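How to sort and store coloured water tubes for a home or classroom colour kit

Written by Mal-soon Woo

I prepare colour kits for the children's science afternoon in Prarkdale. The kit is simple: plastic test tubes, a rack, and water with food colouring. I did it badly for a long time, so I want to write down the way which works for me now. English is my second language, please forgive me if a sentence is a little stiff.

What you need

Test tubes with screw caps
A rack with round holes, plastic is best
Food colouring in red and yellow
A small jug and a dropper
A soft bottle brush
Paper towel
A flat table near the sink

Step 1. Wash the tubes and the caps

Use warm water and one drop of dish soap. Push the brush down to the bottom and turn it slowly. Rinse three times. Soap which stays inside makes bubbles later, and then the children look at the bubbles and forget the colour. Put the tubes upside down on paper towel and leave them until they are dry. In August, in my cold kitchen, this takes the whole night.

Step 2. Mix the colour in the jug

Do not drop the colouring straight into the tube. You will get one tube dark and the next one pale. Fill the jug with cold water, add the colouring, stir, and look at it against a white wall or a sheet of white paper. For yellow-orange I start with yellow and add red with the dropper, one drop each time. It is very easy to go too far, and then you have only red.

Step 3. Fill and close

Stop filling well below the neck. Close the cap with your fingers until you feel it stop, then wipe the outside. If you turn the cap too hard, small hands cannot open it.

Step 4. Place the tubes in the rack

Choose your order before you begin. I put the same colours near each other and keep a different cap colour for any tube which must stay separate. Hold a tube low on its body when you move it, close to the rack, and let it go only when it stands straight. Do not lift it by the cap.

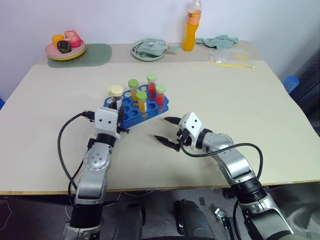

How long can coloured water stay in the tubes?

I keep it for one week in a cool cupboard and then pour it out. If the water looks cloudy before that, pour it out sooner and wash the tube again.

Step 5. Leave free holes

It is tempting to fill every hole of the rack. I prefer to leave many free, so fingers have room between the tubes and a child can return one without knocking its neighbour. My large box from Idano holds 28 tubes, but I never bring them all to one table.

Step 6. Label

Write on a piece of masking tape and put it on the tube, not on the cap. Caps get exchanged, always. I write the colour and my initials.

If something goes wrong

A tube leaks: open it, dry the thread, close it again. If it still leaks, change the cap.

The colour stained the rack: leave the rack in water with baking soda, then brush the holes.

The rack slides when you touch it: put a damp cloth under it.

When you pack up, empty the tubes into the sink and not in the garden bed. Run the tap a little after, especially with the red. It can leave a pink ring in a white basin, and I had to scrub mine twice.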